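Why Does a Table Need Setting?

Food tastes the same if your fork is across the room. It just takes longer to reach your mouth.

Setting a table means putting each tool where a hungry hand will look for it. The fork and spoon can lie side by side. The cup stands upright — cups are fussy about that, and so is whoever mops the floor.

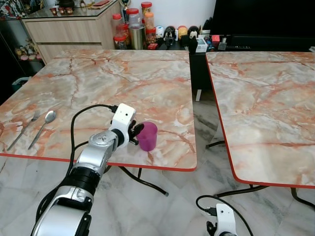

One reader, age 9, wrote in to ask why you can't just keep all the spoons in the cup. You can. Plenty of cafes do. Then you need a second cup for your juice, and somebody has to wash both.

Try it tonight before dinner. One fork, one spoon and one cup for each person. The dog does not count as a person, whatever he tells you.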